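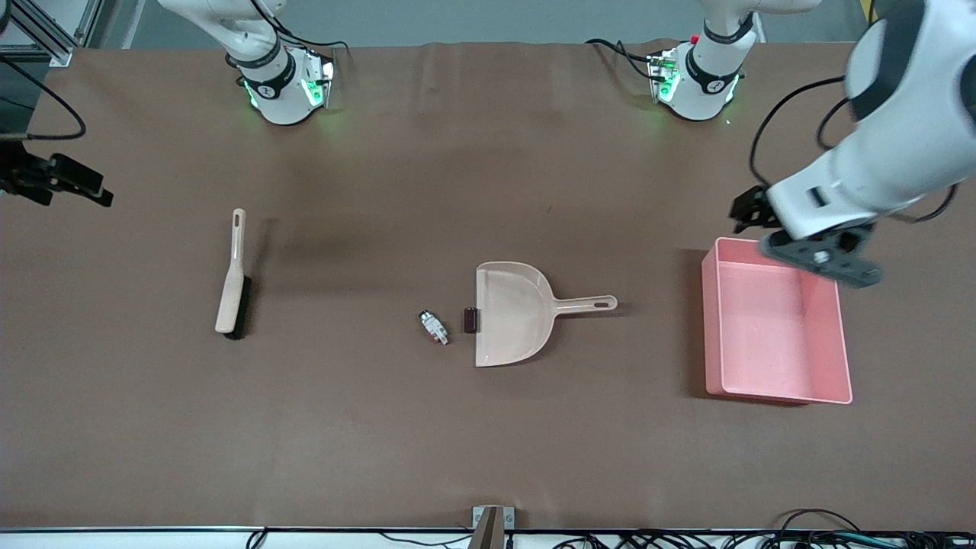
Hand brush, dustpan and the pink bin, on the brown cloth

Sweeping up after potting mix indoors – is there a trick to it?

Asked by Hayley Pickering, 11/11/2018

Hello all, and thank you in advance to anyone with the patience to read this. I moved into a second-floor unit in Clenley in October and brought far too many houseplants with me (my sister says I moved the plants and came along as company). There's no balcony, so all my repotting happens on the dining table with an old cloth over it. I love doing it, but the mess is driving me up the wall. The coarse bits go in the dustpan well enough, and then there's that fine grey line of dust that just shuffles backwards every time I move the pan. I end up chasing it across the floor.

I don't want to use the vacuum because it's a little one and the perlite rattles around in it something awful. Also, can the swept-up mix go back in the pots? It seems a shame to throw it out when a 15 litre bag has to be carried up all those stairs.

Hayley

3 answers

Wayne Bloxham
Damp the brush. Not wet, just a flick of water. Fixed.

Evelien Groen
Hi Hayley, and welcome to Clenley! I did my repotting in a flat for years before we had a garden, so I know that grey line very well indeed.

Wayne is right about a bit of moisture, but I'd put it on the mix before you start. Tip what you need into a tub, sprinkle some water over and turn it with your hands until it feels like crumbly cake. Hardly any dust comes off it after that, and it's much kinder on your lungs too – please do open a window, and wear a mask if the bag is very dry. There's a warning on the back of most bags here and it's worth reading.

For the line itself, tear off a piece of newspaper, wet one edge and press it flat to the floor. Sweep over the paper, then fold the whole thing up and bin it. My mum did this with flour. Have a look at the lip of your dustpan as well. If it's plastic and has gone wavy, no amount of sweeping will help, and one with a rubber edge doesn't cost much. I bought mine at Husitz and it has outlasted two brushes.

As for the cloth, gather the four corners to the middle, carry it to the bin and let it down slowly. Don't shake it over the railing like I did once, the lady downstairs had her washing out.

Reusing the mix: from the table, yes, if it's come straight out of the bag. From the floor I wouldn't, you get hair and goodness knows what in it. And never from a plant that's had fungus gnats!

Valter Abreu
I have the Kistus hand vac and it's okay with perlite but you have to empty it every time. Somebody on here was saying they get coir bricks instead of bags, which would save your stairs, they're tiny until you soak them. Can't remember who sold them, sorry. What sort of plants have you got?

Comment from Hayley Pickering
Thank you, all of you! Evelien, I went and looked and my dustpan is wavy as anything. Will try the newspaper tonight. Valter – mostly peace lilies and one very sulky fern.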